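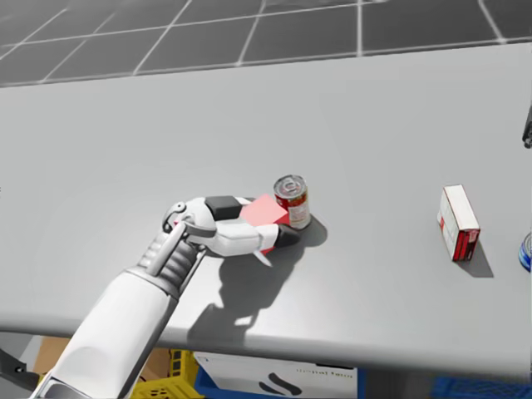 Re: seed swap list, the beans again
From: Wyn Cadwaladr
2 min read

On 17th July, Noreen Dolan wrote:

> Could whoever has the master list please send it round? Mine says we
> have 1,234 packets of runner beans and no lettuce whatsoever. Also my
> Plistska peas came up as sweet peas. Very pretty, but I had promised
> them to my sister for soup.
>
> Noreen

Noreen,

I have the master list, or at least the one Meirion sent me in February, which he called final and then followed with two more. The bean number is a typing slip. Somebody put the packet count and the row number in the same box. We have 234 packets, which is still more runner beans than this town could eat before the next ice age.

The lettuce exists. It's filed under "salad, misc." along with the radishes and one packet marked "green??" in what looks like Nest's writing. Nest, if you can remember what green?? was, speak up. I planted a pinch of it and so far it is tall and smells like a wet dog.

As for the peas – mine did the same thing, and so did Ita Noonan's, so I think the whole batch got mixed up at packing. If you have any left, please write SWEET PEA on the packet in large letters before somebody puts them in a salad. They're poisonous, and we lost enough members over the parking.

Swap is still at 5 in the church hall, same door as last year, the one that sticks. Bring your own envelopes. I bought 300 last time and went home with four, and I don't believe we gave away anything like that many seeds.

I'll send the corrected list tonight, unless Meirion has a newer one, in which case please don't tell me.

Wyn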